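Work and Automation, second-year option
Handout 6: What happens to the people when the arms arrive

Before you start reading: bring this to the seminar, with scribbles on it please. Last year half of you turned up with a clean copy and I could tell. The reading for this week is the Kurkel case pack (the short version, not the long one – the long one has the wage tables in and we don't need them until December).

1. Where we've got to

Last time we finished on the difference between a job and a task, and I said I'd keep banging on about it, so here I am. A job is what's on your contract. A task is what you're doing at ten past two in the afternoon with a cloth in your hand. Machines get bought to do tasks. Then somebody upstairs writes a budget as if they'd been bought to do jobs, and most of the trouble in this module comes out of the gap between those two things.

I used to work in offices before I taught about them, and I'd ask you to keep your own jobs in mind as you read. Bar work, care work, warehouse shifts, whatever you've got. If you had to list what you did on your last shift, minute by minute, how much of it would be in the job advert? In my case (I was a records clerk) the advert said "filing and retrieval". It didn't say "finding out which of the three keys opens the cupboard", and that took up most of my first month.

2. The case: Kurkel

Kurkel runs back-office services for other firms. Post, records, small supplies, desk moves, and the cleaning and tidying of shared work areas. The site we're looking at is Husturska, where 91 people were on the books when the trial began. They're split between the records floor and what the company calls "room support", meaning the people who reset desks and shelves between one team and the next.

Room support is the bit that interests us. It's low paid, it's done early in the morning or late in the evening, and the people doing it know an awful lot about the building. They know which team leaves its folders in a heap and which one pinches the pens. When I read the interviews I was struck by how much of the work was judgement. Is that pile of books rubbish, or is somebody halfway through it? Does this sticky note matter? You can't write a rule for that very easily, though people have tried.

The trial brought in bench-top arms supplied by Telell, with the set-up and training done by a smaller outfit, Gündoğdu. The plan on paper went like this. The arms would take over light dusting and straightening of shelves and desktops. Room support staff would be freed up for "higher value activity". Please put a ring round that phrase, we'll come back to it and I won't be kind.

3. What the staff were told

There were 2 briefings, and the case pack has the slides from both. Read them side by side. The first one talks about "help" and "taking the strain". The second one, a few months later, talks about "coverage" and "hours released". Same arms, same building, same people in the chairs. Hours released from what, and to whom? It's a fair question and one of the cleaners asked it. The minutes record the answer as "noted".

I don't want you to come away thinking the managers were villains. I've talked to one of them at some length and I believe the worry about sore shoulders and wrists was real. Reaching over and behind things all night is hard on the body. But you can mean well about shoulders and still write a second set of slides like that one, and I'd like us to be able to hold on to both.

4. What changed on the floor

Now the good stuff. The case pack has diaries kept by room support staff, and I've picked out the changes that come up again and again. They're in no particular order.

The pace. Staff who used to go round the room in their own sequence began working to the arms' sequence. Several of them describe waiting. Waiting is odd, because it's paid and it isn't rest – you can't sit down, you can't start anything else properly, and you feel watched.

The set-up. Someone has to decide what goes on the bench and where it stands, and put it all back again afterwards. This was nobody's task before, as it didn't exist. By the end of the trial it had a name ("dressing") but still no line in the job description and no extra pay.

The checking. After each run a person looks over the shelf and ticks a sheet. The diaries are quite funny on the sheet. One writer says she spent longer finding a pen to tick it with than she ever did dusting the shelf.

The talk. This one surprised me. Room support had always worked in pairs and chatted as they went, and the chat was how people learned things: who was off, which lift was broken, what that strange smell was on the records floor. With one person per bench the pairs were split up. New starters took longer to feel settled, and two of the older hands asked to move to days.

The skill. Some people loved it, and you should say so if you write about this in your essay! There's a lovely diary entry from a man who'd been told at school that he was no good with anything technical, and who ended up being the one everybody fetched when a run stopped. He wanted a certificate for it. He got a fleece with Telell on it.

5. Looking at the work itself

People write whole essays about automation without once looking at a bench, so we'll spend ten minutes in the seminar on this one. Don't start with the machines. Start with everything else that's lying about, and ask yourself who'd have to make up their mind about it if the task was "tidy and dust".

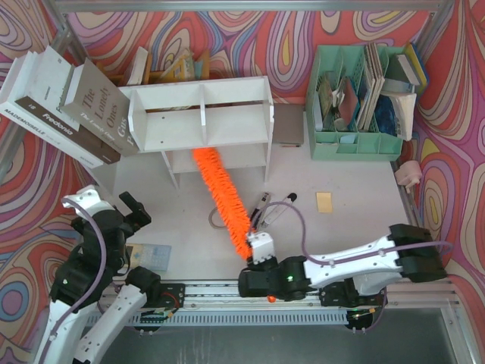

Fig. 1. Dusting at the bench: one arm holds an orange duster out towards a white shelf unit, with books, pens, a sticky note and a calculator also in the work area.

Think about the little yellow note. Dusting round it is one task, moving it is another, and knowing whether it can go in the bin is something else again. Same with the leaning books. I'd have stood them up straight without thinking, and then I'd have had to work out whether the person who left them like that would mind. And have a look at the green organiser at the back with its papers, folders and notebooks. On the records floor at Husturska, things like that were where the arguments started, as "tidy" meant one thing to the team using it and quite another to the team coming in next.

Notice as well how much of what's in there is ordinary. Some students expect automation to look like a car plant, all big and caged off. A lot of what you'll meet at work will have a feather-light sort of task at the end of it, and the bargaining over it will be just as real.

6. Back to "higher value activity"

So, that phrase with the ring round it. By the end of the trial, what were room support staff doing with the hours released? From the diaries: dressing the bench, checking, waiting, and covering gaps on the post round. You could argue the post round was better work (more walking, more people to see). You'd have a harder time arguing it for the waiting.

There was a payment, too. Everyone who took part got a one-off 1,000 in the local currency, which the company called a thank-you and the staff side called a settlement. Have a think about why the name might matter. If it's a thank-you, the job hasn't changed and we're all just being nice. If it's a settlement, the job has changed, and then you'd expect the contract to change with it.

My own view, and you're free to disagree, is that the money mattered less to people than being asked. The diaries get noticeably crosser after the layout of the benches was altered without a word to anyone. One person had spent weeks working out the best order for the shelves and came in to find it all moved.

7. For the seminar

Please come with something written down for each of these. Rough notes are fine.

Take a job you've had and split it into tasks. Mark the ones that weren't in the advert. Then mark the ones that a machine would make more of, and I do mean more.

Using Fig. 1, pick one object and write down everything a room support worker would need to know before touching it. Swap with your neighbour and see what they've got that you haven't.

You're on the staff side at Husturska and you can have 3 things written into the agreement before the arms go in permanently. What are they, and which one would you give up first?

8. Odds and ends

The essay question is on the module page. Do use the diaries, they're the best thing in the pack, but quote them properly with the diary letter and page. Several people last term gave me lines with no page at all and I spent an evening hunting for them.

If you're using the Gündoğdu training booklet as a source, remember who wrote it and who it was for. It's useful on how staff were taught to stop a run. It has one paragraph on what they were supposed to do while they waited, and I'd like you to have read that paragraph before we meet.

Room's changed, by the way. We're upstairs again, in the one with the noisy radiator.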